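About us

Fultia is a small language school for adults. We teach French and Turkish to people who work in the day and study in the evening, and we also prepare families who are moving abroad. The school was opened in 2000 by Séverine Delorme and Nevzat Aydoğan, who were then colleagues in a translation office and gave their first lessons in its meeting room after closing time.

Nevzat still teaches the Turkish beginners. Séverine has stopped teaching regular classes, but she reads every placement test herself and decides the level together with the teacher. If you think your level is wrong, please write to her. She will answer you, and you can change groups during the first two weeks without any fee.

How we teach

Our lessons are mostly conversation. Grammar has its place, and Ginette Marty has written our own grammar booklet of 153 pages, which every French student receives on the first evening. But we ask you to speak from the first lesson, also when you make mistakes. We made many mistakes ourselves when we learned English, and maybe you can find one or two on this page.

Every lesson has a break in the middle. We ask that students stay in the language they are learning during the break. Many of them tell us that ordering and offering a drink was the first thing they could do without thinking.

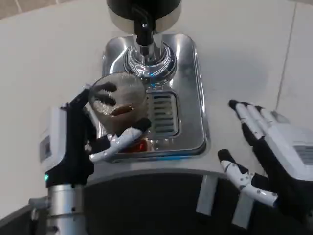
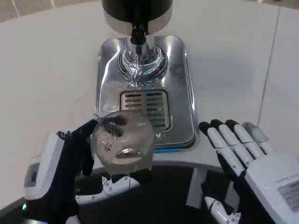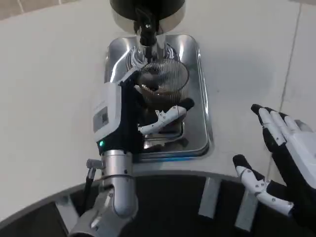

A glass held at the counter, three views.

Our teachers

Monique Sabatier leads the French department. She joined us from a secondary school and is responsible for the exam courses. Melur Lumbantobing takes care of the relocation program, where whole families learn together on Saturday mornings. He speaks four languages at home, and he is the right person to ask about lessons for children.

The school today

Last year we had 791 registered students. Groups are small, and when a group is full we open a waiting list. The summer intensive course starts every June and is usually full early, so please register in the spring.

Our library has a reading corner with easy novels, newspapers and audio books. Students may borrow two items at a time. Please do not write in the books, even with pencil.

You can visit a trial lesson before you decide. Write to the office with your language, your level if you know it, and the evenings when you are free.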